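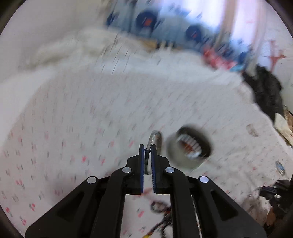 Lahcen El-Sayed asked us last week why a card room would pay people to lose slowly, and I think this is a good question to begin with. We do not pay anyone to lose. We pay people to play on a new site before the public can play on it, and to write down what they notice. Some of them win, some of them lose, and all the chips are test chips without value.

## Call for participants: closed test of the Durkero poker room

Durkero is a small company that makes an online poker room. We work from the town of Iltmont and we have players in several countries. The public opening depends on our license, and the licensing office has moved its decision to a later meeting. So we have extra weeks before we can open, and we want to use them well. We are looking for 340 people for a closed test, which starts in May.

The test is about two things. The first is the software itself: the tables, the lobby, the cashier page and the tournament clock. The second is the set of tools for safer play, for example the deposit limit, the time reminder and the button that closes your account for a period you choose. We want to know if people find these tools, if they understand the words on them, and if they get annoyed by them at the wrong moment.

### What you will do

You will play two evening sessions each week during the test. One is a cash game with small blinds and one is a tournament, normally on Friday at 8 p.m. local time. After each session you fill in a form with short questions. It takes a few minutes, but if you have a lot to say there is a free field, and we read everything that is written there.

In the last week we will ask you to do some tasks, such as setting a limit, changing it, and trying to raise it again on the same day. Please do not try these things earlier. We would like to see your first reaction when you do them with our instructions in front of you.

A smaller group will also be invited to talk with us by video. Intan Wattimena leads these talks. You can say no to the video talk and still stay in the test.

### Who can take part

- You are 21 or older and can show an official document with your date of birth.
- You know the rules of Texas hold'em. You do not need to be a strong player. Beginners who have played only at home are very welcome.
- You have a computer or a phone that is not older than five years.
- You can read and write English at an everyday level. The forms are in English only.
- You do not work for another poker site, and nobody in your household does.

We cannot accept people who are on a self-exclusion list in any country, also when the chips have no value. If you have stopped gambling, or if you are trying to stop, please do not apply. We will not ask you for the reason, and we keep no record of people who begin the form and leave it.

### What you receive

Each participant who completes the test gets a payment of $311. If you take part in the video talk, there is $50 more. The payment goes to your bank account and it does not depend on your results at the table. It can not be paid as credit on the site, we have decided this from the start.

If you must leave before the end, write to us and we will pay for the sessions you have finished.

### Your data

The accounts are handled by Entili, the program we use for registration. Your hand histories are kept under a number and not under your name. Cauã Damasceno is responsible for the data and will answer if you want to know what we have stored about you. When the test is closed, the link between number and name is deleted.

### How to apply

Fill in the form on the Steden page of our website – Steden is only the name of the test version, you will see it also in the lobby. You need to tell us your age, your country, the device you use and how often you play. Please do not send a copy of your identity document with the application. We ask for it later, and only from people we have selected.

In the previous test we had 889 applications and we could not answer all of them quickly. This time Azlan Sopacua and Haziq Wattimena share the work, and every person will get a yes or a no by email. We choose so that there is a mix of new and experienced players, so a no does not say anything about your skill.

Questions before you apply can be sent through the contact form, with the word "test" in the subject line. We answer on working days between 9 a.m. and 4 p.m.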